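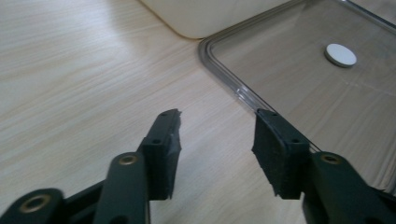
Stop Painting Over the Stain

I have a bone to pick with ceiling paint. Okay, with the people who reach for it too fast, and I'm one of them, so I get to complain.

My upstairs bathroom had a yellow ring on the ceiling the size of a dinner plate when we bought the house. The seller had painted over it. I painted over it too, with the expensive stain-blocking stuff, and felt very pleased with myself for one whole winter. In March it came back with a second ring around the first one, like a tree getting older.

So I called Cuautle, which is a two-truck outfit run by Consuelo Cuautle out of her garage. She didn't even get the ladder out at first. She went up into the attic with a flashlight and a moisture meter and came down ten minutes later with insulation in her hair. The vent pipe boot on the roof had split. Every good rain was sending a little trickle down the pipe, and it had been doing that through two owners and at least three coats of paint.

A new boot cost me $17. The rest of the job cost a lot more than that, and I'm still a bit sore about it. There was a soft patch of roof decking to cut out, a stretch of drywall to replace, and insulation that had matted down into something like wet oatmeal. If the seller had spent that same $17 back when the first ring showed up, I would have been writing about something else this month.

My opinion, and I'll hold it against anyone who wants to argue (my brother-in-law Fulgencio already has, twice), is that a house should never be sold, rented or repainted with a water stain on it until somebody can say where the water came from. Say it out loud, in a sentence. "The boot split and I replaced it." If you can't finish the sentence, put the roller down.

Fulgencio's side of it is that old houses have old stains and you'd go broke chasing all of them. He has a point! Plenty of stains are dead. Some long-ago tub overflowed, somebody mopped it up, the end. But you can find out which kind you've got without going broke. Trace the edge in pencil and write the month next to it. Check it after a hard rain, and again after somebody takes a long shower. I did this with the brown smudge in our hall closet and it has sat inside its pencil line for 9 months, so fine, that one gets painted and Fulgencio can have his victory.

What bugs me more is how we've all agreed to treat water as a looks problem. My neighbor Jovita Chávez rents the downstairs half of a duplex, and when her kitchen wall started bubbling, the landlord sent a painter. The painter was a nice man and he did a nice job. He scraped the bubbles, skimmed the wall, painted it the same cream color and left. The bubbles were back before she'd finished putting her spice jars up again. It took her four phone calls to get a plumber, and the plumber found a pinhole in a copper line behind the sink.

I don't think the landlord is a villain. A painter is cheap and you can see what you paid for. Opening up a wall is loud and dusty, and it might show you something you then have to deal with. I know that feeling very well – it's the exact feeling I had standing under my own bathroom ceiling with a roller in my hand.

And I'd like the paint aisle to help us out a little. Those cans promise to block stains for good, and sure, they'll hide the color. Would it kill anyone to put "fix the leak first" on the front of the can, in letters as big as the brand name?

Consuelo told me she'd be happy to lose the business. I'm not sure I believe her, but she did leave me her old moisture meter, the one with the cracked case, and I've been going around the house poking it at things ever since. The laundry room window is next. It's reading higher than I'd like under the sill, and I have a pencil.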